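The Trouble With Naming the Bears

Last October the people who run the Unness reserve put up a web page where you can vote for the fattest bear. I voted. I also bought the mug. So take what follows as coming from somebody inside the tent.

I have been hiking the Unness since I was a kid, back when the bears were just bears and the visitor center was a trailer with a stuffed owl in it. Now the females have names, the cubs have names by the time they are a month out of the den, and there is a live camera on the river bend that my sister-in-law watches at work. Attendance is up. Donations are up. Kourosh Shirazi, who manages outreach for the reserve, told a crowd at the Sketimthorpe library that a named bear is a protected bear, and everyone clapped.

I would like to see the evidence for that. I asked him for it after the talk and he was gracious and sent me a slide deck. The deck shows that people who can name a bear are more likely to say, on a survey, that they care about bears. Fine. People who can name a quarterback care about football. What I wanted to know was whether a bear with a name lives longer, or has more habitat, or is less likely to be shot behind somebody's garage in the spring, and the deck had nothing to say on the matter.

Here is what I can find out by reading the reserve's own yearly reports, which are free and which hardly anyone opens. In the past 16 years the amount of land open to bears in the Unness has not grown by an acre. The road crossing at Randow, the one everybody agrees is a death trap, has been "under review" for most of that time. Meanwhile the outreach staff went from one person to several, and there is a gift shop.

Forough Zarei, a retired field biologist who spent most of her career counting scat and getting rained on, thinks I'm being too hard on them. Her view is that the money from the mugs keeps the lights on, and that you can't fix a road without friends. She may be right. But when I asked her which road had been fixed, she changed the subject to elk.

The part that bothers me more is what naming does to our sense of scale. Two summers ago a bear called Biscuit was hit at Randow and there were flowers on the guardrail for weeks. Two unnamed bears died at the same crossing that same season and got a line each in an appendix. I'm not mocking the flowers. I slowed down when I drove past them. It's just that a population isn't a cast of characters, and managing one well sometimes means making choices that would be hard to explain to Biscuit's fans. Kianoush Rostami, who sits on the county board, admitted as much to me: the calls he gets are about individual animals, and he can't remember the last time anybody called about berry crops.

Berry crops matter more than almost anything. So does garbage.

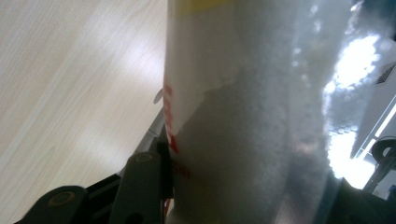
Garbage is the dullest subject in wildlife and I suspect that's the reason it gets so little of the money. The Vahidi subdivision still has ordinary curbside cans, put out the night before, every Tuesday, a short walk from good bear country. A bear that learns the schedule gets moved once and then killed. Locking cans are expensive and ugly and they jam in the cold. They don't look good on a mug. Fuad Beyene has been asking the homeowners there to switch for years, mostly by going door to door with a clipboard, and he has had less help from the reserve than you would think from its brochures.

I put this to Niloufar Abbasi, who edits the reserve's newsletter and is one of the smarter people involved. She said the public can only hold so much and you have to lead with the animal. I've heard that line all my life — about wolves, about salmon, about owls — and I notice that we always lead with the animal and then the article ends.

Maybe a named bear really will carry a garbage ordinance over the finish line some day. I'd be glad to be wrong. What I would ask for in the meantime is modest: put the Randow numbers on the same page as the vote, right under the fat bears, with every dead one listed whether it had a name or not. Add what was spent on the crossing that year and what was spent on the camera. Then let people vote.

The polls open again in October. I still haven't picked a bear.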